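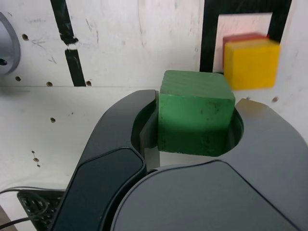
Quem somos

Olá! Eu sou o Adalberto Cordeiro e, se chegou a esta página, provavelmente está a pensar em aprender uma língua connosco ou então carregou no sítio errado do menu (acontece, o botão dos horários está mesmo ao lado). De uma forma ou de outra, fique um bocadinho que eu conto.

A Babalola é uma escola de línguas pequena, num primeiro andar por cima de uma retrosaria. Damos aulas de italiano, inglês, francês, amárico e português para quem vem de fora. São 13 turmas neste momento, quase todas ao fim da tarde, e nenhuma com gente a mais, porque eu detesto aquelas aulas em que uma pessoa abre a boca duas vezes por mês e volta para casa com uma fotocópia.

Como isto começou

Comecei a dar explicações de italiano na mesa da cozinha da minha tia, com um manual emprestado ao qual faltava o capítulo do conjuntivo. Os meus primeiros alunos aprenderam o conjuntivo mais tarde do que deviam e ainda hoje me cobram isso. Depois a mesa ficou pequena, a tia quis a cozinha de volta (com toda a razão!) e aluguei uma sala que cheirava a verniz e tinha uma janela que só abria com uma chave de fendas.

O nome Babalola vem da pessoa que me alugou essa primeira sala e que me deixou pagar o primeiro trimestre no fim do trimestre. Perguntei se podia usar o apelido, riu-se durante um bom minuto e disse que sim. Já me sugeriram nomes mais "internacionais", com Lingua ou Global lá no meio, mas gosto deste e os alunos também.

A Adanech

A Adanech Wubshet entrou como aluna de português, no nível inicial, e passados dois anos estava a dar a nossa primeira turma de amárico. Hoje coordena toda a parte pedagógica e manda mais do que eu, o que me parece muito bem. Foi ela que acabou com os testes escritos de colocação. Agora fazemos uma conversa de vinte minutos, com café, e no fim sabemos em que turma a pessoa fica melhor. Às vezes falhamos e trocamos na segunda semana, sem drama nenhum.

Também foi ela que inventou o Baltska, o nosso jogo de conversa. É um baralho de 500 cartas com situações do dia a dia: devolver uns sapatos, explicar ao vizinho que há água a pingar do teto, pedir desculpa por um atraso sem mentir muito. As turmas mais avançadas escrevem cartas novas todos os anos e há umas que já não podemos mostrar a principiantes - digamos que o vocabulário ficou criativo.

Como são as aulas

Fala-se. Fala-se muito e desde o primeiro dia, mesmo mal, mesmo com as mãos. A gramática aparece quando faz falta, e em geral faz falta mais cedo do que as pessoas gostariam. Usamos manual, sim, mas saltamos as páginas que não interessam ao grupo. Se tenho uma turma de reformados que quer ir a Bolonha comer, não vou passar três semanas nos verbos do escritório.

Os trabalhos de casa são curtos e não são obrigatórios. Quem os faz nota a diferença, e não digo mais nada sobre o assunto porque a minha sobrinha anda no francês e lê esta página.

Temos ainda uma biblioteca, nas estantes do corredor, com uns 2.000 livros. Muitos vieram de uma livraria chamada Colletti, que fechou e nos passou o fundo de italiano quase inteiro: policiais, receitas, banda desenhada e uma quantidade difícil de explicar de guias da Sardenha. Os alunos levam o que querem e apontam no caderno azul. Devolver é de bom tom!

Crianças, empresas e o resto

Para os mais novos (a partir dos seis anos) há aulas de inglês e francês ao fim da manhã, durante as férias escolares, e um grupo fixo às 17h30 no período letivo. Também vamos a empresas, desde que sejam perto. A Buvex foi a primeira a convidar-nos e continuamos lá, com uma turma de português que junta gente do armazém e da contabilidade e que tem os melhores lanches de que há memória.

Exames oficiais não fazemos aqui, mas ajudamos a preparar e dizemos com franqueza se achamos que é cedo.

Visite-nos

As inscrições para novas turmas abrem em setembro e voltam a abrir em fevereiro, mas pode aparecer em qualquer altura para assistir a uma aula sem pagar. Toque à campainha do meio, a de cima é do dentista. Se ninguém responder é porque estamos todos em aula - espere pela hora certa, que há sempre alguém a descer para ir buscar café, e suba.

Até já,
Adalberto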